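Umali mystery gift box, the "Little Treasures" size
Review by Shiela Belmonte

I don't like mystery boxes. You pay a set price, somebody else picks, and the picking is never done with your kid in mind. My sister-in-law Milagros swears by the ones from Umali, though, and in January she talked me into getting the small one for my niece.
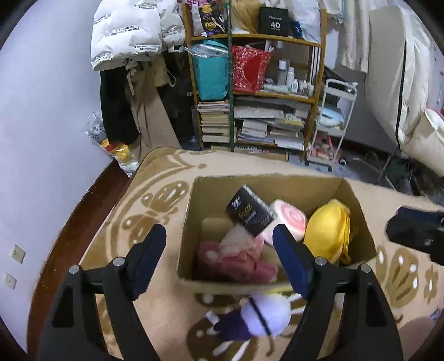 So, the box. It's plain brown cardboard, and the plain part carries on inside. For what they charge I expected tissue paper, or a card with the kid's name on it. The order form has a line for a name. I filled it in. The name showed up on the shipping label and that was the last we saw of it.

Umali's page says each box is "packed by theme." I chose Soft & Sweet from the list. The pink plush thing fits, and so does the puffy white one with the pink swirl, which my niece went for first and carried around until dinner. The shiny yellow pouch I'm less sure about. It's bright, it stands up by itself, and she has already decided that hair clips live in it. I wouldn't have picked it off a shelf but I'm not six.

Then there's the small black box with the yellow-green lettering. How that got filed under Soft & Sweet I can't tell you. It looks like it came from a different order, and I wrote to ask. The answer came from a Nestor Marquez at customer service, polite and fast, and it said that themes are "a guide." Fine, but then don't make me pick one from a drop-down menu.

The plush deserves a fair word. The pale fuzzy section is soft and has stayed that way through 2 weeks of being slept on. I pulled on the seams harder than a child would and nothing gave. The darker pink parts pick up lint like you wouldn't believe, and ours lives on a bed with a brown butterfly blanket that sheds, so I'm out there with the sticky roller most evenings.

Packing: there wasn't any to speak of. Things were in there leaning on each other. Nothing was broken when it got here. If you're mailing one of these across the country, open it first and stuff in some paper.

Value is where I get grumpy. Milagros says you're paying for the surprise. I priced similar stuff at Flumesden, the discount place by the bus station, and came out well under what I paid, with change left for a decent gift bag. The listing says over 2000 happy customers, and I read 221 of the written reviews before ordering, most of them a line long and heavy on exclamation points. The longer ones complained about the themes. I should have paid attention to those.

Returns are a pain too. You can send the whole box back but you can't send back one item, and you cover the postage.

Would my niece give it five stars? Sure. She thinks a carton of stuff is the best thing that ever came to the house, and she kept the carton. I'm giving it 3 out of 5. Most of that is for the plush. If Umali brings the price down or starts sticking to its own themes I might try the bigger size for her birthday. At the current price I'll do my own picking.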